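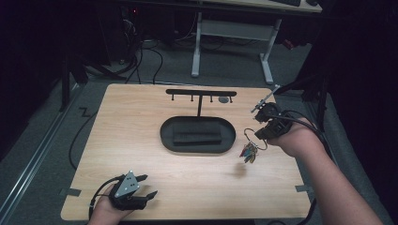

Key ring task, board taped down on the carpet, one gripper in each hand.

Help with a first-year budget for hand-held grippers (two-handed tabletop tasks)

Posted by drusdale_den, January 1, 2026

Hi all, long-time reader, first time asking for money advice! I'm putting together an equipment plan for a small group in Drusdale. We want to record people doing everyday tabletop jobs with hand-held grippers, one in each hand, and later on try the same jobs with a pair of arms. The key ring in the photo is the sort of thing I mean: small, dangly, awkward to hang on a little hook.

I have $2,132 to spend before the end of the budget year and I can't go a dollar over. So far I have two quotes. Umier wants $577 per gripper, cable included. Horgan wants $570 per gripper, but the cable is extra and their reply didn't say how much extra. I need two either way, one for each hand.

What I can't work out is everything else. Do I buy a spare gripper now or put the rest into mounts, cables, storage and the actual objects? Is it silly to have people work on a board on the floor when we could buy a proper table? And does anyone have a feeling about how much to hold back for the stuff I haven't thought of? We already have a computer that's good enough (I think!) and a keyboard and desk to go with it, so that part is covered.

Thanks in advance. I'm happy to read long answers.

Yhon Cuervo

Okay, I did a budget very much like this one last November, so let me go through how I'd do yours.

Start with the pair. At Umier's price, two come to $1,154, which leaves you $978. At Horgan's price, two come to $1,140, which leaves you $992 before cables. That's a $14 difference, and I have never in my life bought two decent long cables for $14. Unless Horgan comes back with something surprising I'd call the two quotes even and choose on lead time and on whether they'll sell you jaw fingers separately. Ask both of them that in writing. Fingers are what wears out, and I was stuck for weeks with one good gripper and one with a chewed-up tip.

Now the spare. A third Umier unit takes you to $1,731 and leaves $401. I'd do it, but only if you've got people booked in to record on a schedule. With two-handed tasks, one dead gripper means the whole session is off, and you still have to send everybody home. If you're recording whenever somebody has a free afternoon, skip the spare and buy fingers, cables and a decent case.

Don't buy a table! A wooden board on carpet, taped at the sides, is fine for tasks this size and it costs next to nothing. You can also slide it away at the end of the day. What I would spend on is kneeling pads (your people will thank you) and a big roll of good dark tape. Mark where the board goes while you're at it, or you'll be nudging it back into place every morning. A table makes sense when you get to the arms, and by then you'll know what height you need, so let that be next year's problem.

Cables were my biggest miss. I budgeted for the ones in the box and forgot that a person's arm moves. You want enough slack for the cable to loop back over the forearm without tugging when they reach across the board, plus something to keep the floor end tidy. I'd put $90 there and not feel bad about it. Buy one spare of every type you use, including the boring ones behind the computer.

Objects are cheap and you'll still underestimate them. For the key job, get a holder with a wide flat rail and a base that doesn't skid, and get a few different key rings. Keys with colored plastic heads are handy because you can say "the red one" on the instruction sheet and everyone knows which you mean. I spent $60 on objects the first time and then went back and spent it again.

Last thing, hold back $150 and don't tell anyone it's there. Mine went on shipping, mostly. Check whether either quote includes it - Horgan's didn't when I bought from them, and it was almost a deal breaker.

rosie_b

Just get the cheaper ones and use what's left for arms. We did that and it was fine.

gudance_workshop

I'd push back a little on the answer above mine, as $992 isn't going to go far toward a pair of arms! Save it, or put it into doing this part well.

I mostly agree with Yhon but I'd leave out the third gripper in year one. We run our tabletop tasks at Gudance with a single pair and a drawer of spare fingers and screws, and when one did go down, the seller sent a loaner. So before you spend $577 on a spare, ask whether there's a loaner program and what the repair turnaround is. If they won't give you a number of days, okay, buy the spare.

Two things I'd add to your list. Small adapter plates, if you plan on mounting anything on top of the grippers, and the little screws that go with them (order double, they vanish into carpet and you will be on your knees with a flashlight). Also ask about weight. A gripper that feels like nothing in your hand at the sales demo feels different after an hour of hanging keys, and once there's a plate bolted on top it's heavier again. We have people swap out every 20 minutes now.

And does your computer have enough ports? You said you think it's good enough. Go look before you order. We had to buy a powered hub the same week everything arrived, and it came out of the snack money.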